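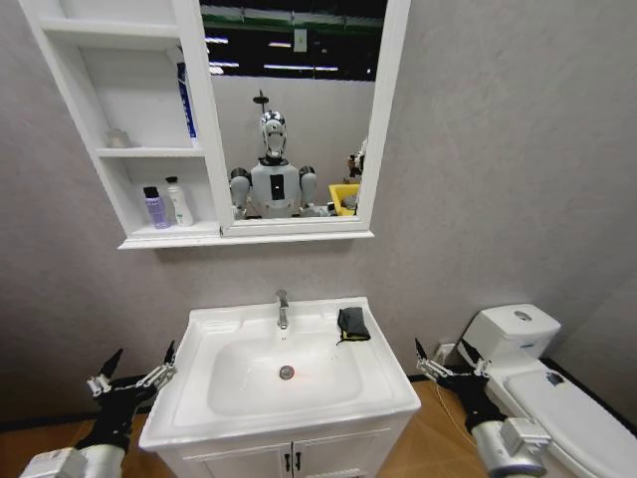 Ticket: Guest bathroom GFCI trips at night, no load connected
Property: Simdale, Unit 3
Status: Resolved, monitoring
Opened by: Padmavathi Kotian
Assigned to: Kumaresan Sastry
Priority: Normal (raised to High in July)

Summary

The bathroom receptacle circuit in Unit 3 loses power overnight, two to four times a week. The GFCI receptacle is found tripped in the morning. It resets on the first press and holds all day. Tenant reports nothing plugged in when it trips. The breaker in the panel does not trip.

Environment

Circuit 14, 20 A, single pole, standard thermal-magnetic breaker
12 AWG copper, NM cable, two-wire with ground
One GFCI receptacle at the vanity, LINE from the panel
LOAD terminals feed: Unit 3 second bathroom receptacle, exterior receptacle on the north wall
Exhaust fan and lights are on circuit 16 and are not affected
Building wired 1994, bathroom receptacles replaced during the last turnover

Steps to reproduce

None reliable. See log.

Log

Entry 1, Padmavathi Kotian
Tenant called the office at 7:10 a.m. No power at the bathroom receptacle. Walked her through the reset over the phone. Power restored. Second call in one week, so opening a ticket.

Entry 2, Kumaresan Sastry
Visited. GFCI was holding on arrival. Pressed TEST, tripped correctly. Pressed RESET, restored. Plug-in tester shows correct wiring, and the tester's GFCI button trips the device as well. Receptacle is firm in the box. Pulled it and checked terminations. All four screws tight, no nicked insulation, ground not touching the neutral side. Put it back. Asked the tenant to write down the time whenever she finds it tripped.

Entry 3, Padmavathi Kotian
Tenant log so far: found off at 6:30 a.m., 6:45 a.m., 6:30 a.m. Always on at bedtime, between 10 and 11 p.m. She charges a toothbrush on that receptacle during the day and unplugs it before bed.

Entry 4, Kumaresan Sastry
Replaced the GFCI with a new unit of the same rating from truck stock. Cheapest thing to rule out. Moving to monitoring.

Entry 5, Padmavathi Kotian
Tripped again two nights later. Reopening.

Entry 6, Kumaresan Sastry
New device does the same as the old one, so the device is not the problem. Either something downstream leaks at night or there is noise on the line. Plan: disconnect LOAD and leave only the vanity receptacle live. Second bathroom and exterior will be dead for the duration. Tenant agrees to this. LOAD pair capped separately in the box and labeled.

Entry 7, Padmavathi Kotian
No trips in nine nights.

Entry 8, Kumaresan Sastry
Fault is on the LOAD side. Megger test with LOAD pair isolated and everything unplugged, 500 V DC, taken at 2 p.m., dry weather:
Hot to ground: over 200 megohms
Neutral to ground: over 200 megohms
Nothing wrong with those numbers. Reconnected LOAD and requested a second test after rain or early in the morning.

Entry 9, Ambros Eberhard
Reading this from the Cletura side, we had the same pattern there. Two questions. Is there irrigation on the north wall, and what time does it run? Also check whether the exterior cover is the flat snap type or the deep in-use type. A flat cover with a cord in it will not close.

Entry 10, Padmavathi Kotian
Irrigation controller for the north bed is set to start at 3 a.m., every other night. Run time 40 minutes. The landscaping contractor changed the schedule in spring. Before that it ran at 8 p.m.

Entry 11, Kumaresan Sastry
That lines up with the tenant's times. Every other night gives three or four runs a week, and some would miss depending on wind. Visited north wall. Cover is a flat snap type, spring weak, does not seat at the bottom. Nearest spray head is 6 feet away and throws onto the siding. Raising priority to High.

Opened the exterior box. Findings:
Green corrosion on the neutral screw and on the ground screw
White mineral deposit on the lower half of the receptacle body
No gasket between the cover and the siding
Box is metal, old work, no caulk at the top edge
Standing water in the bottom of the box, a few drops

Ran the irrigation zone by hand for 10 minutes with the GFCI energized. Tripped at minute six. Reset would not hold until the box had been open in the sun for a while. Reproduced a second time after lunch, tripped at minute four.

Megger repeated straight after the second trip, circuit locked out:
Hot to ground: 0.02 megohms
Neutral to ground: 0.4 megohms

At 120 V, 20 kilohms gives 6 mA. A Class A device is required to trip at 6 mA and may trip from 4 mA up. The GFCI was doing its job the whole time.

Entry 12, Tharun Poduval
Approving the work on the exterior box. Please quote separately for the other units with the same cover. Is there any reason the vanity receptacle has to protect the outside one? I would like a wet exterior box to stop taking out somebody's bathroom.

Entry 13, Kumaresan Sastry
No reason except that it saved a device in 1994. Proposal:
Replace exterior box with a weatherproof box, gasketed, caulked on the top and sides, bottom left open to drain
Install a weather-resistant GFCI at the exterior location
Install an in-use cover
Move the exterior feed from LOAD to LINE at the vanity box, so each location trips alone
Second bathroom stays on LOAD
Box fill at the vanity needs checking before adding pigtails.

Entry 14, Kumaresan Sastry
Box fill. Vanity box is 20 cubic inches. Three 12-2 cables: six current-carrying conductors at 2.25 = 13.5. Grounds, one allowance: 2.25. Device, two allowances: 4.5. Internal clamps, one allowance: 2.25. Total 22.5. Over by 2.5. Replacing with a 25 cubic inch old-work box. The opening has to be enlarged slightly and the wall patched.

Entry 15, Aravind Gowda
Landscaping informed. Spray head nearest the receptacle swapped for a strip nozzle aimed away from the building. Controller schedule unchanged. Please leave it alone until the electrical repair has been tested with the original timing.

Entry 16, Kumaresan Sastry
Work completed. Both GFCIs tested with their own buttons and with the plug-in tester. Tripping the exterior device leaves the vanity live, and the other way around. Megger after assembly, all devices disconnected: over 200 megohms both ways. Hosed the closed cover for 10 minutes with a cord plugged in. No trip. Opened the cover, box interior dry.

Entry 17, Padmavathi Kotian
Wall patch at the vanity painted. Tenant confirms no trips after three weeks of the 3 a.m. schedule.

Root cause

Water entering the north exterior receptacle box during overnight irrigation caused leakage to ground on the LOAD side of the bathroom GFCI.

Contributing factors

Flat cover with worn spring and missing gasket
Spray head aimed at the siding
Exterior receptacle protected from inside the unit, so the symptom showed up in a different room
First insulation test done dry, in the afternoon

Cost

Parts, labor and wall patch: $1,689, charged to building maintenance. No charge to tenant.

Follow-up

Kandasamy building has the same flat covers. Inspection list sent to Tharun.
Intake form for GFCI calls now asks for time of trip and irrigation schedule.
Label added inside the panel door for circuit 14: "Bathrooms, N exterior. Exterior has own GFCI."
Ticket to close after the next full month without a trip.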